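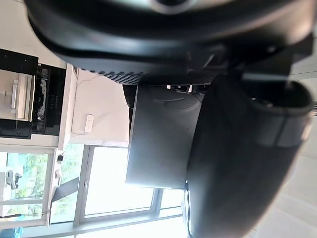

Ferby Kitchen Refit: Progress Report for November

Prepared by Evie Ashworth for Beverley Hebden, Bickerstaff Fund

Work done this period

The kitchen at Ferby is now usable on the window side. The white shelf is fixed and the black appliance is in place next to the wall. The large window with the gray metal frames was kept as agreed, and it gives good daylight to that end of the room. Replacing it would have taken most of the contingency, so we asked Evwood to reseal it on the outside only. They finished in 3 visits.

The floor was laid by Flatel in a light beige. They had to come back once to redo a strip by the hall door, where the first piece had lifted. There was no charge for the second visit.

Power

The wall by the appliance is still being served by a white power strip. We want a fixed double outlet there before the room is opened to groups. The electrician has quoted $200 for this, including the test certificate. Until it is fitted, the kitchen is open to staff only and the strip is switched off at the end of the day.

Spending

The grant for this stage was $600. We have spent $527 of it, on the shelf, fittings, sealing work and paint. The floor was paid for from our own funds and is not included in that figure. The balance of $73 will go toward the outlet, and we will cover the other $127 ourselves. We are not asking for an increase.

Delays

The paint order came in the wrong finish and had to be exchanged. This put the hall side of the kitchen back, and the wall cupboards there have not been hung. The brackets are on site. Evwood can do the hanging once the second coat is on.

Next steps

Fit the double outlet and get the certificate.
Finish painting on the hall side.
Hang the wall cupboards.
Write up the cleaning rota and the instructions for the appliance.

Receipts are in the shared folder under Stage 2. The Flatel invoice has our old address on it and a corrected copy has been requested. Please let me know if you would like to visit before the cupboards go up. Mornings are best, as the hall is booked most afternoons.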